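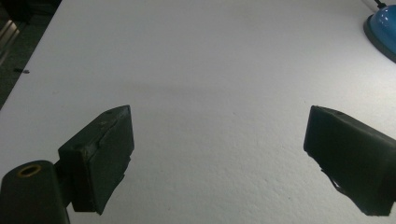 Textured white tabletop – how do you keep yours clean?

clivo_kitchen
Posted 2022-11-19
So we finally replaced the old dining table and went with a plain white top, the matte kind with the fine bumpy grain. I love how it looks! But the little pits hang on to everything. Coffee, pencil, whatever is on the bottom of my kid's lunch bag. I wipe it, it looks great from the doorway, then I lean in and there are tiny gray specks down in the grain. What do you all use?

triltdale_tess
Dish soap, warm water and a soft nail brush. Go in small circles, then wipe with a clean damp cloth and dry it right away. I've had a bumpy white desk for 7 years and it still looks decent (okay, except the corner where I do my nails).

Edgars Tamošiūnaitė
Melamine sponge. Two minutes, done. I don't know why people make this complicated.

triltdale_tess
Please don't! Those sponges are a very fine abrasive. I used one on my mother's table and left a shiny patch the size of a saucer. You only see it when the light comes in low from the side, but once you know it's there it drives you nuts.

Edgars Tamošiūnaitė
Mine has no shiny patches and I've been doing it since March. Maybe press less hard?

clivo_kitchen
Ha, I do press hard. Might try the brush first. Does anybody put a sealer on these? The guy at the store wanted to sell me one.

colombo_414
I'd skip the sealer. Mine went on streaky and then yellowed by the window, and getting it off was a whole weekend. Get a big desk mat for the spot where the pencils live and leave the rest alone.

Edgars Tamošiūnaitė
A mat on a brand new table? Then why buy the table.

colombo_414
Because I like not scrubbing it, Edgars.

clivo_kitchen
Okay, did the nail brush on one end tonight and most of the specks came up. Pencil is still hanging on in a couple of places – is a white eraser safe on this stuff?

triltdale_tess
Yep, a soft one, go light. Brush the crumbs off before you wipe or they'll smear right back into the grain.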